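# The Afterlife of a Label

The refill shelf at Pramby opens at 3 on a Monday afternoon, and by then the bottles have already been sorted. They arrive in crates from kitchens, laundries and workshops across the district, most of them emptied at home and returned with the caps still on. The exchange occupies the ground floor of the former Pfister warehouse, a brick building whose lintel bears the date 1747, and it handles household containers of nearly every shape.

The work of the exchange begins with the label. A container whose contents cannot be identified is never refilled. Staff members read what remains of the printed text, record the language, and place the bottle in one of 12 bays. Those with complete instructions go to the front of the building. Those with damaged or partial instructions go to the long bench at the rear, where each is examined by hand and matched, when possible, against the reference binders kept by Trarkurus, the regional archive of packaging.

Labels fail in predictable ways. Paper stock absorbs moisture under the sink and lifts at the corners. Film labels hold longer but tend to split along a fold or a seam, and once an edge has lifted, it collects dust and catches on neighboring containers. A bottle kept in a cupboard may stay legible for years. The same bottle carried from room to room can lose its first line of text within a season.
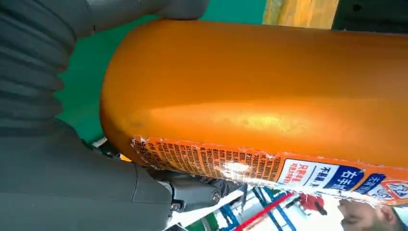 *An orange bottle with a glossy, rounded body. The upper border of its label has frayed to white.*

Bottles labeled in Chinese form a growing part of the collection, and the exchange has adapted its procedures to receive them. Fine print is read under a magnifier and copied in full before any cleaning takes place. Larger characters are entered in the register as they stand, including those interrupted by a tear. The rule against guessing at missing characters is strictly observed, and an incomplete phrase remains incomplete in the record.

Color is also recorded. Saturated plastics are easy to find on a crowded shelf, and many households say they know a product by its color long before they read its name. The exchange asks that residents avoid pouring a different liquid into a familiar bottle for this reason. Pruliveo, which supplies the replacement labels, prints them on plain white stock with a wide margin, so that a relabeled container is recognized at once as having changed its purpose.

Surface wear is treated with more tolerance. Scuffs and smudges do not disqualify a bottle, provided that the wall is sound and the cap seats properly. Each container is rinsed 3 times, drained upside down on a rack, and left overnight with its cap beside it. Peeling labels are trimmed only after the register entry has been checked by a second reader.

Residents may bring containers to the side entrance on Pfister Lane during opening hours. Bottles that held fuel, paint thinner or garden chemicals are not accepted and should be taken to the district disposal site.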